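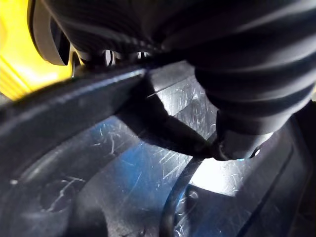
Posted Sat 18 January by Yaa, filed under baking, oranges, kitchen tips

We had such a grey, drizzly week here in Trilemholm that I cheered myself up with a great big bag of oranges, and of course once the bowl was full I wanted to bake with all of them at once (my family will tell you this happens every winter!). So I thought I'd jot down a few things I've picked up over the years.

Always zest before you squeeze. I know it sounds obvious, but I still forget when I'm chatting, and there's no zesting a floppy half orange. Rub the zest into the sugar with your fingertips and leave it for 9 minutes while you get the tin ready - the smell is gorgeous, and the cake tastes so much more of orange.

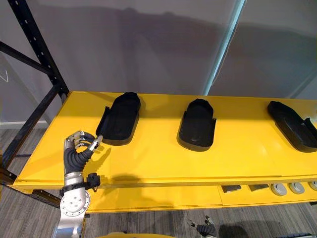
Can I freeze the zest if I've got too much?

Freeze it by all means, spread thinly on baking paper first and then tipped into a little tub. It keeps very nicely for 2 months, and you can stir it straight into the batter.

For a plain loaf I use 155 g of butter, properly soft, and I add the juice a spoonful at a time so the mixture doesn't split. If it does, a spoonful of flour usually brings it round. My friend Awuor swears by a pinch of cardamom as well, and I must say I've come round to it - just go gently the first time.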